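Equipment planning meeting – minutes
Cevville unit, January, started just after 4 pm

Minutes by me, Ottilie Gruber, as I was the only one who turned up with a pen that worked. If I've got you down as saying something you didn't say, shout before the next meeting and I'll change it.

Present: me, both of the bench team, Demirtaş (workshop and purchasing), and the Firndale side on the phone for the first half until their line went. Apologies from accounts, who sent a spreadsheet instead and asked us to please use the columns as they are this time.

Last minutes

Agreed as read, apart from the bit where I'd written that the spare power supply had been ordered. It had been asked for, and that was as far as it got. Demirtaş took that one on the chin and placed the order from his phone while we were talking, so it can come off the list (hooray).

Matters arising: the delivery door still sticks. Firndale want to know whether anything large is coming in before spring, as they'd have to send someone to take the frame off. I said I'd tell them once we'd finished this meeting, and having finished it I still can't, see further down.

What we've got and what we want

This took up most of the time. The question on the table was whether we put in for a second two-arm bench this year or spend the money on getting the present one into a better state. I went in wanting the second bench very badly and came out wanting it slightly less badly, which the others will say is progress.

The case for a second bench is mostly about waiting. At the moment anyone who wants to try a new set of desk objects has to wait for the bench to come free, and then clear the whole top and set it up again afterwards. Demirtaş pointed out that part of the waiting is our own doing – we don't book slots, we just wander in and hope. Fair enough. I've put up a booking sheet by the kettle and so far it has my name on it and a drawing of a fish.

The case for looking after the one we've got is that cables and grippers wear out, wherever they're bolted, and if we buy a second bench with no spares budget we'll have two benches standing idle where we used to have one. The bench team were quite firm on this. They would like a drawer of fingers, wrist cables and camera brackets before anybody signs for another arm, and they'd like the drawer to have a lock on it.

We all went through to the bench at that point so that Firndale's shopping list could be checked against the real thing.
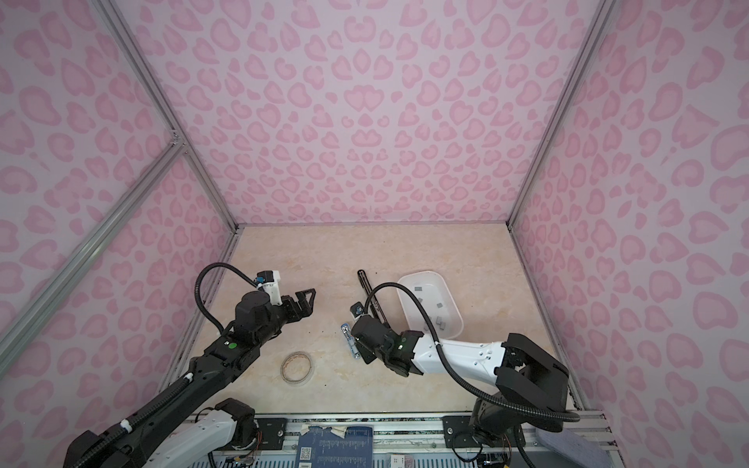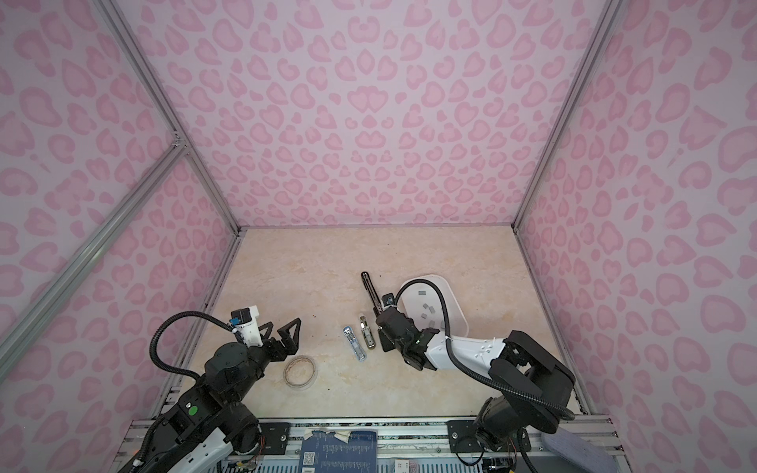

Tape, tray and small grey pieces, both arms over the top.

Back in the meeting room, we went down the list line by line.

Arms. If we do go for a second bench we want the same arms again, no argument from anyone. Mixing makes would mean two lots of spares and two lots of manuals, and I can't find the manual for the ones we've got. Demirtaş will ask for a price on a pair and a price on a single, in case we end up keeping one as a spare.

Gripper fingers. Order more, full stop. The bench team asked for 4 sets. I asked whether 4 was a real number or a number they'd picked hoping to be beaten down to something smaller, and there was a pause, and then they said it was real. It stays at 4.

Wrist cameras. Long talk here. Firndale would like to move to a better camera on any new bench and leave the old ones where they are. The bench team hate this idea, as they'd then be looking at two different sorts of picture and trying to treat them as one. I'm with the bench team, for what it's worth. We've left it open until someone has borrowed one of the better ones and tried it for a week. Firndale said they could lend us theirs and then the line went, so I need to get that in writing!

Cables. We want proper cable runs this time. Everyone has a view on cable ties and I'm not going to write them all down. What we agreed is that the cost of sleeving and clips goes in the bid as its own line, so that it can't quietly vanish into "sundries" as it did last year.

Walls and top. Somebody asked if the panels on a new bench should match. I said yes straight away and rather loudly. The bench team think we should try a plain set too, and they're probably right, so the bid will have 2 sets of panels per bench, one patterned and one plain. The panels are cheap compared with everything else on the sheet and accounts won't blink.

Objects for the bench. Still nobody's budget. People have been bringing things from their own desks and kitchens, which is very kind but it does mean the stationery cupboard is looking thin. I proposed a small float of 300 to cover bits and pieces for the year, receipts to me, and this went through without a murmur. Please do keep the receipts. A photo of the receipt is fine. A description of the receipt is not fine.

Matting. Doltosport have offered us offcuts of their gym flooring, free if we fetch it, for the strip of floor where people stand. My knees voted yes. Demirtaş wants to measure up first and see whether it would catch on the wheels of the tool trolley. He'll bring a piece in.

The money

I can't put the full figures in here until accounts have been through them, but the gist is this. The second bench and the spares drawer together go over what we've been told we can have. The spares drawer, cable work and panels by themselves come in comfortably under. So the plan is to send the bid in two parts: part one is the spares, cables, panels and float, which we'd like signed off now, and part two is the second bench, which we'd like looked at again in the summer with a few months of the booking sheet to show how often people are waiting.

I grumbled about this for a bit. I do think if you put a thing off to the summer it tends to end up being put off to the next summer as well, and I asked for that to be minuted, and as I'm the one doing the minutes, it has been.

Training

Brief one. Two of the newer people haven't been shown how to stop the arms properly or where the switch is. The bench team will do a half hour with them before they next go on the rota. I'd like to sit in as well, as my own half hour was a good while back and I spent most of it looking for my glasses.

Any other business

The heater in the bench room is too loud to talk over. Demirtaş to look.

Could whoever has the long hex key please put it back on its hook.

Firndale asked earlier on the call if we'd host their visit in the spring. General feeling was yes, if the door's been sorted by then and if they bring their own lunch.

Actions

Demirtaş – prices for arms (pair and single), measure up for the matting, look at the heater.
Bench team – final spares list to me, training for the new people, keep using the booking sheet (and no more fish).
Me – write up part one of the bid in accounts' columns, get the camera loan from Firndale in writing, ring them back about the door.
Firndale – camera loan, dates for the visit.

Next meeting same place, same time of day, once the prices are in. I'll bring the biscuits if somebody else brings milk.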